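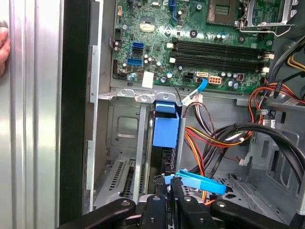

The Rodville Family Observation Pack

I put the first version of this pack together at my kitchen table, after years of supervising contact visits with a biro, a clipboard and whatever form the office had photocopied that week. Half of those forms asked the wrong things. You'd get a whole page for what the child was wearing and one line for how they said goodbye!

So the Rodville pack is the one I wanted back then. It's meant for family support workers, contact supervisors and students on placement, and it's now used by the teams at Citthorpe too, who have been very free with their suggestions (thank you, the margins are wider).

What you get

4 bound record books, A5, numbered pages
2 laminated prompt cards, one for under-fives and one for older children
A guide booklet on writing up what you saw and keeping your opinions separate
A zip wallet from Bimik that fits in a normal shoulder bag

Each book has a page for arrivals, pages for the visit itself and a page for the ending. There's a box for the child's own words, and I've left it big on purpose – children say a lot on the way to the car.

The prompt cards are just that, prompts. They won't score a family or tell you what to recommend, and I'd be worried about any card that claimed to. Please use them alongside your own agency's recording policy. If the two disagree, go with your agency.

Paper and binding

Semeniuk do the printing for me. The paper takes fountain pen without much show-through, and the books open flat, so you can write on your knee. The whole pack weighs 645 grams with the wallet, or 385 grams if you leave the wallet and guide at the office, as I usually do.

Ordering

Packs are made up in small batches and the next one goes out in October. If you need an invoice with a purchase order number on it, put the number in the notes box when you order. Refill books are sold separately, same size, same layout, and they come in the old green cover until those run out.

Page updated 29 September 2019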